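关于第14组延期提交示教记录一事的说明

Pendgate学院 操作实践课教学办公室
2025年12月16日

一、缘起

本学期操作实践课第14组于提交截止前一晚申请延期，并同时申请更改已登记的部分记录。此类申请在本课程中没有先例。联合评议的另一方Dudmont学院来函，请本院就事情经过作出书面说明。教学办公室据此查阅了该组的工作日志、值班登记、会议记录及往来信件，与全体组员分别谈话，并请任课教师Aino Vuorinen核对了文稿。

按照本院惯例，涉及学生处均不具姓名，以其在组内的职务相称。第14组的职务有组长、操作员、记录员、训练员四项，每项一人。

来函希望说明“简明扼要，只述结果”。教学办公室在起草过程中认为，仅述结果难以令人明白结果从何而来，故将经过一并写入，篇幅因此较长，请予谅解。

二、课程与任务

操作实践课设在Pringle楼底层东侧的实验室。学生在学期内须完成一项抓取任务：由操作员手持控制装置，带动机械臂末端的夹爪，在浅色箱体内拾取指定的圆形物体，移到指定位置后放下。每完成一遍，系统存下一条示教记录。记录积累到相当规模后，由训练员用以训练模型，最终由机械臂自行完成同一任务。

任务的难处在于颜色。箱体内壁是浅色，物体也是浅色，彼此叠在一处时，轮廓很难分辨。往年有小组提出在物体上贴彩色标记，教师未予批准，理由写在课程须知第一页：“所交付的能力应当与所面对的物体相称。”这句话在学生中流传甚广，常被用于与课程无关的场合，例如食堂。

示教记录的登记由Evumach公司为本次联合评议提供的软件完成。每条记录须填写操作员、起止时间、是否成功以及备注。操作员一栏为必填，软件会自动沿用上一次填入的姓名。这一点与后文有关。

联合评议满分为100分，由两院教师共同打分，其中记录质量与机械臂现场表现各占一半。Pendgate与Dudmont两院的评议已举办多届，双方一向以礼相待，亦一向不愿输给对方。

三、第14组的分工

组长在开学第二周由组内推举产生。据其本人讲，推举时他正在走廊里接电话，回来时事情已经定了。他对此没有异议，此后每次开会都提前到场，把窗户打开，把椅子摆好，散会后再关上窗户。

操作员的手很稳。第一次试操作时，他拿起控制装置，夹爪沿一条干净的弧线落下去，合拢，提起，中间没有一处多余的动作。同组的人站在旁边看，看完以后，操作员这个职务便没有再讨论。Vuorinen老师当时在场，她在教学日志里写了一行：“动作利落，可作样本。”

训练员负责机房里的事，多在夜间工作，与其他人见面较少，多用留言往来。他的留言很短，通常只有结论，偶尔附一个句号。

记录员原本选的是另一门课，因时间冲突转入本课，报到时各组已成，教师将她安排到第14组。组内余下的职务只有记录一项。她的工作是在每条记录存下之后回看一遍，核对成功与否，填写备注。这项工作在各组中都不受重视，多数小组的备注栏只有“正常”二字。

第14组的备注栏与此不同。教学办公室在查阅时曾将其全部读完，兹摘录数条如下：

“正常。落下时略偏左，自行纠正。”
“失败。物体滚到后面去了。滚得很慢，可以看很久。”
“正常。楼上有人搬桌子，箱体有震动，夹爪没有受影响。”
“正常。今日最后一条。操作员说手酸，看不出来。”

按登记规范，备注应限于与动作有关的事项。教学办公室曾于九月书面提醒记录员注意措辞，记录员回信表示接受，此后备注确有缩短，但未完全改正。现在看来，这份提醒是否必要，可以再议。

四、十月

十月中旬，操作员家中有长辈病重，他请假回乡。请假手续齐全，由学院学生事务处批准，操作实践课方面也已知悉。按照课程规定，操作员缺席期间，小组可以暂停采集，亦可另行登记一名临时操作员，后者须在实验室填写一张表格，由教师签字。

第14组当时进度落后于计划。组长在会议记录中写道：“本周不能停。”会议没有记下是谁提议由记录员代为操作。三名在场组员在谈话中的说法各不相同。组长说是他提议的；训练员说他当时没有说话，可能因此被理解为同意；记录员说是她自己想试一试，没有别人的责任。教学办公室认为，三种说法可以同时成立。

那几天，Vuorinen老师在外地参加会议，表格无人签字。组长打算等教师回来再补。记录员每天下午到实验室，先独自练习，再正式采集。她此前从未操作过夹爪。

据她讲，最难的是合拢之前的那一刻。物体是圆的，稍偏一点就会从指间滑开。她在物体上方总要停一下，看清楚左右两边，才敢合上去。操作员从来不停，她知道，她回看过他的每一条记录。她也试过不停，物体便滚走了，于是仍旧停。

她在那几天存下的记录里，判为成功的有22条。软件沿用了上一次填写的姓名，操作员一栏里写的是操作员的名字。她在存第一条时注意到了，想等表格签好再一并改过来。表格放在实验室进门的架子上，压在一盒备用螺钉下面。

操作员回校那天，正值Vuorinen老师也回校，全组都在谈别的事。操作员瘦了一些，话比从前少，进实验室后便拿起控制装置开始工作，一直做到关门。没有人当着他的面提起他不在的那几天。组长说，那时候去讲表格的事，开不了口。

表格就这样留在了架子上。

五、停顿

十一月，训练员完成了第一版模型。全组到实验室看机械臂自行操作。机械臂伸进箱体，移到物体上方，停了一下，然后合拢夹爪，把物体提了起来，放到了指定的一侧。

组长鼓了掌。训练员说：“可以。”操作员没有说话，他看着机械臂又做了一遍，问道：

“它为什么停？”

训练员回答说，模型在把握不足时会有迟疑，属于常见现象，多训练一些时间也许会消失。操作员点了点头，又说：

“我不停的。”

记录员当时坐在靠窗的位置，面前是打开的登记页面。据组长回忆，她把页面往下翻了很久，没有抬头。

第二版模型仍然停。第三版停得短了一些，还是停。训练员为此连续数晚留在机房，先后检查了控制频率、画面延迟和夹爪的开合信号，均未发现异常。他在留言里第一次写了超过一行的话：

“停顿出现在浅色物体与浅色背景重叠的时候。背景干净时不停。它好像在看。”

下面另起一行：

“我知道它不会看。我只是这样写。”

这条留言由教学办公室原样录入。训练员在谈话中请求删去第二行，后来又表示可以保留。

Dudmont学院的一个小组曾于此时来Pringle楼交流，观看了第14组的演示。对方一名学生称赞机械臂“很谨慎”。组长道了谢。操作员事后对组长说，他听了不大舒服。组长问为什么，他说那是他的动作，可他不认得。

六、截止前一晚

提交截止的前一晚，第14组全部记录共3,479条，已完成打包，只待组长确认。四人都在实验室。据各人叙述，当晚并无特别的事，训练员还带了热饮。

按照流程，记录员应在打包之后作最后一次抽查。软件随机给出一批记录，逐条播放，由记录员确认标签无误。播放时四人都在看。播到其中一条时，夹爪落到物体上方，停住了，左右微微挪了挪，才合上去。

操作员说：“这不是我。”

随后的情形，四人的叙述基本一致。记录员站起来，说是她。她说那几天的记录都是她做的，名字没有改，表格也没有签，她一直想说，一直没有找到合适的时候。她说完以后又坐下了，手还放在键盘上。

组长说应当由他负责，表格是他说要补的。训练员说他每天在机房看数据，早该看出有两个人的手。他们说话的时候，操作员把那一条又放了一遍，然后问记录员：

“你为什么在这里停？”

记录员说，看不清，怕它滚走。

操作员说：“我那几天在医院里，也一直是这样。”

教学办公室就此向操作员询问过他的意思。他说没有别的意思，当时就那么说了。他又说，家里的老人那几天睡着的时候多，他每次进病房都先在门口站一站，看清楚被子有没有在动，再走进去。说到此处谈话中止，未再继续。

当晚十时许，四人就如何处理进行了讨论。可行的办法有三种，现依会议记录整理如下。

其一，照原样提交。抽查并未要求核对操作员身份，评议时也极少有人逐条查看。训练员指出，这样做不会有人发现。组长在会议记录里将这句话写下，又在旁边写了“不可”。

其二，将22条记录删去，重新训练后提交。时间上勉强来得及。操作员不赞成。他说这些都是成功的记录，做得比他早先的一些还要好，没有道理删掉。记录员赞成删去。两人就此争执，争执的内容是双方都认为对方的记录更应当保留。组长称，这是该组成立以来最激烈的一次争执。

其三，更改操作员姓名，如实说明，申请延期，接受扣分。

四人最后选了第三种。申请信由组长起草，训练员改短，操作员和记录员各签了名。信中没有出现“疏忽”“误会”一类字样，只写：“十月有一部分记录由记录员操作，登记在操作员名下，未经教师签字。我们知道这件事已有一段时间。现请求更正。”

信末附了那张表格。纸上有一圈螺钉盒压出的印子，姓名一栏是记录员早已填好的。

七、教师的处理

Vuorinen老师于次日一早收到申请信。她没有立即答复，先到实验室把相关记录从头看了一遍。据实验室门禁登记，她在里面停留了整个上午。

下午，她召集第14组谈话。谈话时间不长。她首先说明，未经签字而更换操作员，违反课程规定，应当扣分，这一点没有商量的余地。其次说明，延期可以批准，期限为两天，迟交的扣分另计。组长表示接受。

她接着问记录员，停的那一下，是谁教的。

记录员说没有人教。

Vuorinen老师说，她早年学操作时也停。她的老师嫌慢，让她改，她改了很久才改掉，改掉以后再没有想过这件事。看那些记录时，她想起来了。

她没有对此再作发挥，只把表格放在桌上，签了字，日期写的是签字当天。组长问能否写十月的日期，以便与记录相符。她说不能，表格是今天签的，就写今天。

教学办公室也曾就签字一事征询Vuorinen老师，事后补签的表格是否仍有效力。她答复说，效力问题由办公室判断，她所能做的是写明这件事在什么时候有人知道。

八、Dudmont学院的异议与答复

Dudmont学院来函提出两点异议，现逐一答复。

第一，来函认为，第14组既已承认登记不实，其全部记录的可信程度均应受到怀疑，建议记录质量一项不予计分。本院理解此项关切。教学办公室会同Vuorinen老师对该组全部记录的值班时间与门禁登记作了比对，除上述记录及同期由记录员操作的失败记录外，其余均与操作员本人到场时间相符。比对结果已随函附上。同期的失败记录也已一并更正姓名，该组在申请信中遗漏了这一部分，系记录员在延期的两天内自行补报。

她在补报单的备注栏写道：“失败的也是我做的。”

第二，来函认为，更正姓名而不删除记录，使该组实际上多得了一名操作员的数据，对其他小组不公平。此点有一定道理。课程规定允许登记临时操作员，各组均有此机会，而第14组取得这一便利时未履行手续。本院据此在记录质量一项中作出扣分，扣分幅度由两院教师共同商定，本院不持保留意见。

来函另附有Dudmont学院一名学生的短信，托本院转交第14组。短信内容与异议无关，询问的是那种停顿能否在他们的模型上做出来。他们的机械臂动作很快，物体常常滚走。该信已转交。

九、现场表现

延期结束后，第14组在Pringle楼进行了现场评议。提交的模型有两份，训练员分别命名为“快”和“慢”。前者只用操作员的记录训练，后者用全部记录训练。按照规则，小组只能选择其中一份参加评分。

选择由全组投票。投票结果未列入会议记录，组长在谈话中亦不愿透露，只说没有人投给自己。教学办公室推算过这句话的含义，未能得出确定的结论。

参加评分的是“慢”。

评议当天光线不佳，箱体内壁泛白，几件浅色物体前后叠着，从屏幕上看，边界很淡。Dudmont学院的教师坐在前排。机械臂伸进箱体，移到物体上方，停住。

据在场者说，停的时间并不长，室内却很静。操作员两手放在膝上，右手的手指微微收拢，又松开。记录员站在后面，照例端着登记页面，准备填写备注。

夹爪合拢，物体被提了起来。

其后各遍有成有败，成绩与Dudmont学院排名第一的小组相比有所不及。扣分之后，第14组总分在本院各组中居于中游。两院教师对打分均无异议，评分表已归档。

评分结束后，Dudmont学院的教师走到机械臂旁边，问训练员，如果不计扣分，也不计时间，他会选哪一份。训练员想了想，说还没有做完。对方问什么没有做完。他说，有时候不用停，有时候要停，它现在分得还不好。

那名教师说：“我们也是。”训练员没有听明白，事后去问组长，组长也没有听明白，但是把这句话记进了会议记录。

十、后续安排

（一）自下学期起，登记软件中操作员一栏不再自动沿用上一次的姓名，须逐次填写。此项修改已向Evumach公司提出，对方答复将在下一版中处理。在此之前，实验室门口贴有手写提示，由记录员书写，字迹清楚。

（二）临时操作员表格改为两份，一份存实验室，一份由教师随身携带。教师外出期间，由教学办公室代签。教学办公室在十月本可代签而无人前来询问，查其原因，系规定中未写明。此为办公室的疏失。

（三）对备注栏的措辞不再作限制，仅要求如实。九月发给记录员的书面提醒予以撤回，撤回通知已送达本人。她在签收单上写了“收到”，停了停，又添了“谢谢”。

（四）第14组请求在学期结束后继续使用实验室，完成训练员所说的未尽部分。经Vuorinen老师同意，准予使用至寒假开始。操作员与记录员轮流操作，姓名分别登记。

据值班登记，近日Pringle楼底层东侧关灯最晚的仍是这间实验室。教学办公室工作人员离开前曾前往查看。当时记录员正在操作，夹爪在物体上方停着。操作员坐在旁边替她填备注，见有人进来，抬手示意先不要说话。工作人员在门口站了一会儿，待夹爪合拢后方才离开，事由未及询问。

当日该组备注栏新增一条，填写人为操作员，照录于此，作为本说明的附记：

“正常。停得比昨天短。她自己没有发觉，我没有告诉她。”
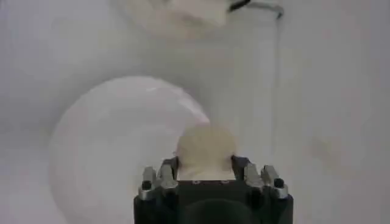
示教记录为什么要逐条登记操作员的姓名？

每个人操作夹爪的快慢和习惯不同，模型会把这些习惯一并学去。逐条登记姓名之后，训练中出现异常动作时可以查到它来自谁的记录，也可以按操作员分别训练和比较。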